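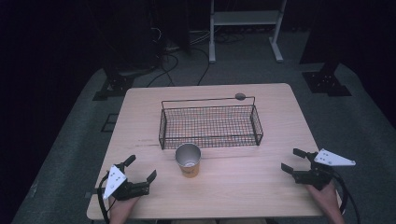
Wire basket and a paper cup on the table.

Cold brew for a crowd, the lazy way

Did this for the Erkcombe market in October, getting asked for it ever since. So, quick version.

What you need
600 g coarse ground coffee. I use the Zwahlen dark, any dark roast will do
2 big food-grade buckets with lids
Cold water, filtered if yours tastes of pool
A nut milk bag or clean old pillowcase
Paper cups, ice, milk

Night before
Coffee in the bag, tie it off loosely. Grounds swell so leave room. Bag in bucket one, pour in six litres of water slowly. Push it under with a spoon till there's no dry lumps. Lid on, bottom of the fridge. Don't stir it again.

Start at 6 pm, pull it at 10 am. Longer goes bitter – tried it, tipped it out.

Morning
Lift the bag, let it drip. Don't squeeze!! You get sludge. Pour through a paper filter into bucket two if you're fussy. I'm not.

Taste it. Should be way too strong. Half brew, half water is my colour, more milk for the kids' parents who "don't really drink coffee".

Serving
Ice first, then brew, then milk. Lids and sugar in something shallow so people can help themselves and stop asking you. Cups upside down if it's windy, Clandbridge oval is terible for this.

Leftovers
Keeps a week in the fridge undiluted. Ice cube trays are good too. Old grounds go on the compost, not down the sink – cost me a plumber.

Hot version coming Thursday if I get to it.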